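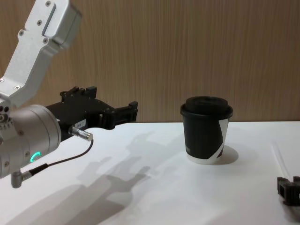
Boletín Somivdale · N.º 6 · 12 de febrero de 2024

El cajón de los cables

Toda casa tiene un cajón que se abre con la cadera. En la mía está en el pasillo, debajo del teléfono fijo que ya no suena, y contiene lo que mi familia llama, con un optimismo que no he sabido corregir, «los cargadores». El domingo quise sacar uno. Salió el cajón entero.

Lo cuento porque en la última reunión del barrio alguien propuso dedicar una mañana de mayo a recoger trastos eléctricos, y a todos nos pareció una idea magnífica hasta que tocó decir qué traería cada cual. Silencio. El vecindario de Somivdale, que discute durante 3 horas el color de un banco, se quedó mirando al suelo. Graziella Sartori rompió el hielo y confesó un fax. Funciona, añadió enseguida, como quien defiende a un hijo.

Yo no he tenido fax, pero tengo el cable de uno. También tengo la fuente de alimentación de una impresora Bratora que se marchó de casa hace dos mudanzas, un adaptador de viaje para un país al que no fuimos y un alargador tan corto que apenas alarga. Y tengo, sobre todo, cables con un extremo conocido y el otro de otra civilización. A esos les guardo un respeto especial. Los desenrollo, los miro por las dos puntas, digo «este será de la cámara» y los vuelvo a enrollar. No hemos tenido cámara desde que el niño cabía en la bañera pequeña.

El razonamiento del acumulador de cables es impecable y por eso no hay forma de combatirlo. Si lo tiro, lo necesitaré el jueves. Mi cuñado tiró uno en el año de la nevada y todavía se habla de ello en las cenas de Navidad: hubo que comprar otro, costó un dineral y al final tampoco era el que hacía falta. De aquella tragedia la familia extrajo una doctrina, y la doctrina ocupa ahora el cajón, una caja de zapatos y media balda del armario de las toallas.

He intentado poner orden varias veces. La primera fue con bolsitas de plástico con cierre. Metí cada cable en su bolsa y me sentí muy escandinavo durante una tarde. El resultado fue el mismo ovillo, pero resbaladizo. La segunda vez usé etiquetas. Escribí «router viejo», «router menos viejo» y «¿?», y cuando llegó el momento de buscar algo descubrí que casi todo pertenecía a la tercera categoría. La tercera vez compré un organizador en la ferretería Batista, con sus compartimentos y su tapa transparente, precioso. Está en el cajón. Dentro hay pilas.

Las pilas merecen párrafo aparte. Conviven las nuevas con las gastadas, en perfecta igualdad, y la única manera de distinguirlas es ponerlas en el mando de la tele y apretar muy fuerte el botón. Mi padre las muerde. No lo recomiendo, lo consigno. En la ferretería venden un probador que vale menos que un paquete de pilas, y lo compré, y lleva pila, y está gastada.

Graziella, que además del fax conserva una agenda electrónica con los teléfonos de gente con la que ya no se habla, sostiene que el problema viene de la palabra «reciclar». Dice que suena a trámite. Si la jornada se llamase «despedida», argumenta, vendría todo el mundo, se dirían unas palabras y habría merienda. Su propuesta quedó en acta. La mía, que consistía en vaciarnos los cajones unos a otros a ciegas y sin derecho a mirar, fue recibida con frialdad, aunque sigo creyendo que es la única que daría resultado. No me cuesta nada tirar los cables ajenos. Podría pasarme el día.

También salió el asunto de la reparación, que siempre sale. Hay quien quiere montar una mesa para arreglar lo que tenga arreglo: tostadoras, lámparas, la radio de la cocina. A mí me gusta la idea y desconfío de nosotros. En mi bloque hay una tostadora «a medio arreglar» desde antes de que pusieran el ascensor nuevo. El propietario la desmontó con mucha seguridad un sábado, dispuso los tornillos sobre un trapo, fue a abrir la puerta y el gato hizo el resto. Desde entonces tuesta el pan en la sartén y asegura que sale mejor.

El taller Histow, el de la calle de atrás, se ha ofrecido a echar un ojo a lo que le llevemos, con una condición que me parece sensatísima: que cada aparato venga con su propio cable. Ahí se hizo otro silencio. Porque todos tenemos aparatos y todos tenemos cables, en cantidades admirables, y la coincidencia entre ambos conjuntos es un terreno que preferimos no explorar.

Volví a casa decidido. Saqué el cajón, lo volqué sobre la cama y separé el contenido en montones. Lo que sé qué es. Lo que creo saber qué es. Lo que no sé qué es pero pesa, y por tanto será bueno. El cuarto montón era para tirar. Pasada la hora de comer contenía el tapón de un bolígrafo y una llave Allen doblada, y la llave la recuperé porque nunca se sabe. Mi hija se asomó, preguntó si estábamos de mudanza y se llevó el cargador bueno, el único que servía, para no devolverlo.

Encontré cosas, eso sí. Unos auriculares de avión, todavía en su envoltorio. El manual de un despertador en nueve idiomas, ninguno de los cuales explica cómo se apaga. Una garantía vencida grapada al tique, y el tique completamente en blanco, porque la tinta se evapora justo el día en que vas a reclamar. Un mando a distancia que estuve pulsando un buen rato por toda la casa, apuntando a cosas. No pasó nada en el salón ni en la cocina. Si a algún vecino se le ha abierto el garaje esta semana, que me escriba.

Al recoger, además, comprobé una ley física que no figura en los libros: lo que sale de un cajón no vuelve a caber en él. Lo que sobraba está ahora en una bolsa colgada del pomo. Cada vez que entro en el dormitorio hace ruido de loza y me recuerda que soy una persona con iniciativa.

Así que la convocatoria queda como sigue. La mañana será en mayo, con el día por confirmar, en el patio del centro si no llueve y bajo el soportal si llueve. Se admite todo lo que tenga enchufe, lo haya tenido o lo eche de menos. No se admiten frigoríficos, aunque vengan con ruedas, ni colchones, que ya sé que no tienen enchufe pero alguien preguntó. Las pilas, en un bote aparte y sin morder. Los móviles antiguos, borrados; hay fotos que es mejor que no lleguen al punto limpio. Quien traiga un cable misterioso podrá dejarlo en una mesa durante la mañana, por si alguien lo reconoce, y llevárselo luego a casa si no tiene valor para otra cosa.

Merienda habrá. Graziella pone la empanada y ha pedido turno para decir unas palabras sobre el fax. Le hemos dado 4 minutos, y ella ha preguntado si podía mandarnos el texto por adelantado. Por fax, claro. Si alguno tiene dónde recibirlo, yo le presto el cable.

Para apuntarse basta con dejar el nombre en la hoja del tablón, la que está junto al horario de la piscina. El bolígrafo que cuelga de la cuerda no escribe. Traigan el suyo, que seguro que en algún cajón hay uno.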